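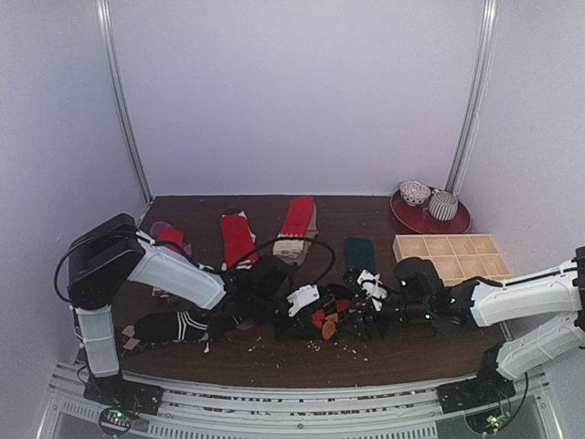
Looking after old books and papers at home

I get asked about this more than anything else on the site (even more than the limescale page!), so I've finally pulled all my bits of advice together. I'm not a conservator. I'm someone who has written local history books at home for years, with a box room full of other people's letters, parish magazines and falling-apart novels, and I've made most of the mistakes already.

Where to keep them

Keep them out of the loft. I know that's where they are. Mine were there too, in a tea chest, and one summer up under the tiles did more to my grandfather's ledgers than decades in a sideboard. Lofts bake in June and freeze in January, and paper hates going back and forth. Cellars and garages are worse, and so is the cupboard with the boiler in it.

What you want is somewhere you'd be comfortable sitting yourself. A bedroom shelf on an inside wall is lovely. If you only have an outside wall, pull the bookcase forward a couple of fingers' width so the air can get round the back. I found a whole bloom of grey mould behind a run of bound magazines once, and the fronts looked perfect.

Sunlight fades spines quicker than you'd think. If you can't move the shelf, draw the curtain in the afternoon.

Getting the dust off

Hold the book firmly shut and brush along the top edge, away from the spine, with a soft wide brush. A clean shaving brush is ideal, or one of those big make-up brushes. Do it by an open window. Then wipe the boards with a dry cloth. Dry, please! A damp cloth on old bookcloth lifts the colour straight off, and I have a pinkish patch on a 1920s gardening manual to prove it.

Don't be tempted by furniture polish on leather, or saddle soap, or that leather cream everybody's aunt swore by. If the leather is leaving red powder on your hands, wrap the book in a bit of plain acid-free tissue and leave it be.

Smelly books

Charity shop smell, cigarette smell, damp smell. I do the same for all of them. Find a lidded plastic crate, put an open tub of bicarbonate of soda in the bottom, stand the books upright on a rack or an upturned cake tin with their pages fanned a little, put the lid on and forget them for a fortnight. Change the bicarb and go again if they still pong. Cat litter works as well (the plain clay sort, unused, obviously).

Please don't sprinkle anything on the pages themselves. You'll be shaking it out for ever and it gets into the stitching.

Mould

If it's dry and powdery, take the book outside on a still day, put a mask on and brush it off gently, then throw the cloth away. If it's furry or smeary, bag it up and keep it well away from everything else until you've decided what to do. For anything you really care about, ring a proper conservator. My cousin froze hers, next to the peas, in two freezer bags with the air squeezed out, and it did at least buy her time to find one.

Letters and loose papers

Take out the paperclips, the rubber bands and the old pins. Slide a bit of thin card under a rusty clip first so you're scraping the card and not the letter. Staples I ease up from the back with a blunt table knife, one leg at a time.

Flatten folded letters slowly. Open them out, lay them between sheets of clean blotting paper, put a big atlas on top and go and do something else for a few days. Never iron them. I mean it, I've seen it done, and the crease went brown.

No sticky tape! Not even the "invisible" one. It goes yellow, the glue creeps, and then you have a tear and a stain. Put the torn bits together in a clear polyester sleeve and they'll stay put perfectly well.

Pencil only when you're writing on the back, and a soft one. I write lightly in the bottom corner, a number and nothing else, and keep the details in a notebook.

My notebook, for what it's worth

I started numbering after I spent a whole weekend hunting for a postcard I had definitely seen. Each item gets the next number, whatever it is, and the notebook says what it is, who gave it to me and which box it's in. So 194 is a dance card and 1129 is a seed merchant's bill, and they're in different boxes and it doesn't matter a bit. Huw Prosser wrote to ask whether I'd group them by family instead. I did try, Huw, but then people would go and marry each other and I never knew where to put the wedding photographs.

Write down who lent you things on the day they lend them. You'll be so glad when the time comes to return them, and if you ever do write it all up, there are your thank-yous ready made.

Boxes

Shoeboxes are fine to sort in but not to keep things in, as most cardboard is acidic and turns the edges brown. Buy a proper archive box for the best of it and line the rest with acid-free tissue. Fill them so nothing slumps, but you should be able to get a hand in without forcing it. Store them off the floor. Even a couple of planks on bricks will save you when the washing machine goes.

Handling

Clean, dry hands are better than white cotton gloves for paper, which surprises people. You can't feel a page edge through cotton and that's how corners get torn. Photographs are different, so do wear gloves for those or hold them by the edges. Tea goes on another table. Mine goes on the windowsill, where I forget it and drink it cold.

Next time I'll do scrapbooks, and what to do when the glue has gone.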